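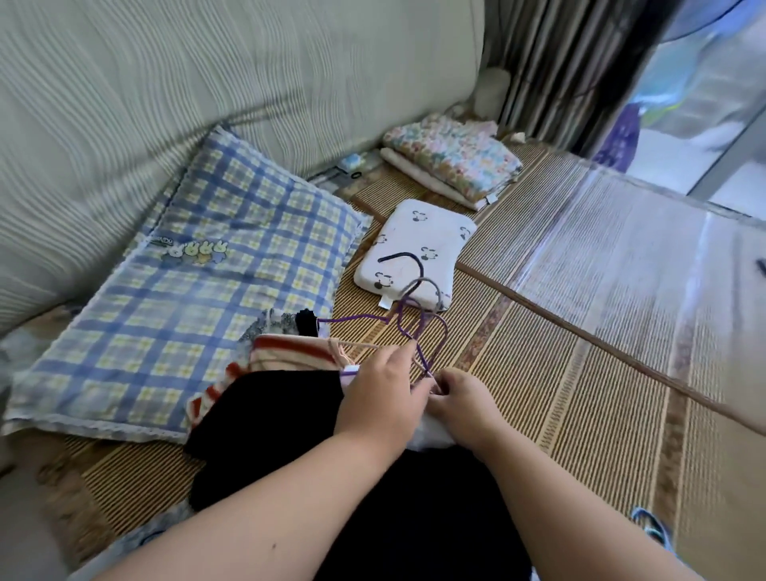
Setting up hand work alongside a folding machine

Category: Laundry & Linen > Working with machines

By Ketsara Phetsri
2023-06-25

Our laundry at Dorkwood washes for tenants who want their clothes collected, cleaned and put back in the wardrobe. In May we put in a Beltgate folding line. It takes sheets, towels and plain T-shirts, and it can get through 800 pieces in a shift. It does not take everything, and the staff who used to fold all day now spend most of their time on what it leaves. These are the steps we use.

1. Sort before the belt

Have one person at the feed end with two trolleys. Flat and plain things go to the machine. These go to the hand trolley:

- anything with a drawstring or a loose cord
- socks and other small items
- blouses, straps and sleeveless tops
- knitwear
- anything with metallic or glued decoration

If you are unsure, send it to hand. A jam stops the line for everyone.

2. Deal with cords first

Pull each drawstring until both ends are level, then tie a loose bow. If one end has gone inside the channel, work it along with your fingers, bunching the fabric as you go. For a cord that has come right out, fix a safety pin to one end and feed it back through. Keep the garment on your lap or on a clean mat and work sitting down if you can.

3. Fold knits, hang the rest

Heavy knits go at the bottom of a pile and light ones on top. Blouses and thin straps go on hangers. Do up the top button so the collar stays put.

4. Put away at the tenant's
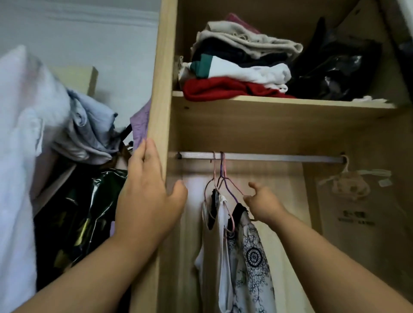
Keep to the layout the tenant already has. If jumpers were on the shelf, they go back on the shelf. Steady the side of the wardrobe with one hand before you reach for the rail, as some of the flat-pack ones shift. Take empty hangers off first and lay them aside, then load them one at a time. Leave bags that are already in there where they are, and don't open them.

5. Log it properly

We use Clovus to plan the rounds. At first it gave every visit 34 minutes, worked out from the machine's output, and that was no good for a flat with a full hanging rail. We now enter hand pieces separately and book 75 minutes for a large order. If your software only counts what goes through the machine, ask the supplier to add a second field before you change any rotas.

What changes for staff

There is less standing and less lifting. There is also more walking between flats, and more small finger work, which some people find harder on the hands. We swap jobs every 90 minutes - feed end, hand table, rounds - and everyone is trained on all three. Two of our folders asked to stay off the feed end because of the noise, so they do extra rounds.

Pay grades were a sore point. Putting away had always been on the lower grade, and we moved it up when it became half the job. I would sort that out before the machine is delivered - we did it three weeks after.

Next in this series: clearing jams on the Bautista sheet feeder

Filed under: folding, drawstrings, rotas, job changes
7 comments | 12 shares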